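Gripper closes by itself at 30 percent

ferrand_k
Jul 21, 2023
Left jaw on my hand-held gripper snaps shut after 8 minutes or so of picking up bread rolls. It pinched my thumb on Friday.
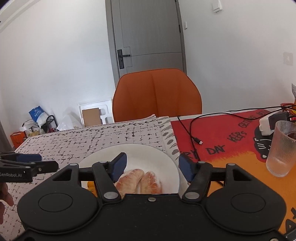

Pads are clean and the pivots turn freely. Log shows error 610 each time.

geleo
610 is the encoder cable. Reseat it.

grirkum2
Disagree – mine was the battery sagging.

ferrand_k
Reseated, same fault.

geleo
Then stop using it until you swap the cable. Fingers first.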